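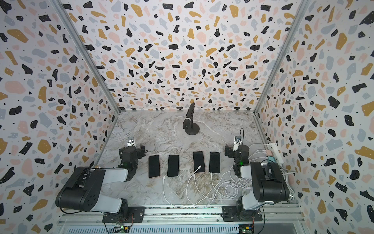
Irina Chiriac asked at the last review why we are writing rules for the arm cells before we have finished the tests, and whether the grant is paying for robots or for paper. The short answer is both. The second payment is tied to a set of working rules that a new operator can follow, and this report covers where those stand on Oct 5, 2018.

Work done in September

The rules now run to 6 pages, down from a first draft that Lenuța Grecu found too long to use at the bench. They apply to all two-arm cells at Plelluda. The main points:

Both arms are powered down before anyone reaches into the enclosure. Pausing the program does not count.

Cables for phones and other powered items are routed before the arms are switched on, and the route is written on the setup sheet. Power strips stay inside the enclosure only if the operator has checked the reach of the nearer arm.

Wrist cameras are checked after every change of gripper. A camera that has shifted means the session is marked and set aside.

Mounting plate bolts are checked at the start of each shift and signed for.

Wall and floor coverings may be changed between sessions, never during one.

We logged 521 sessions under the draft rules. Of these, 6 were set aside, all for missing or unsigned setup sheets. There were no contacts between an arm and a person.

Problems

The cable rule is the weak one. Grigore Ciobanu has pointed out that "routed" means different things to different operators, and the setup sheets bear him out. We want a marked keep-out area on the floor of each cell but have not settled on a marking that can be moved when the floor covering changes.

The stop button test is also behind. Hemberg delivered the replacement switches late and only the first cell has been fitted.

Spending

We spent 2875 this period against the materials line, mostly on switches and spare gripper parts. Another 300 went to printing and binding the setup sheets. Training has not been charged yet.

Next period

Fit and test the remaining switches. Rewrite the cable rule with Grigore. Run the operator training, which Viorica Toma will lead. Send the second draft to Flemevau for outside comment.

We are not asking for a change to the schedule.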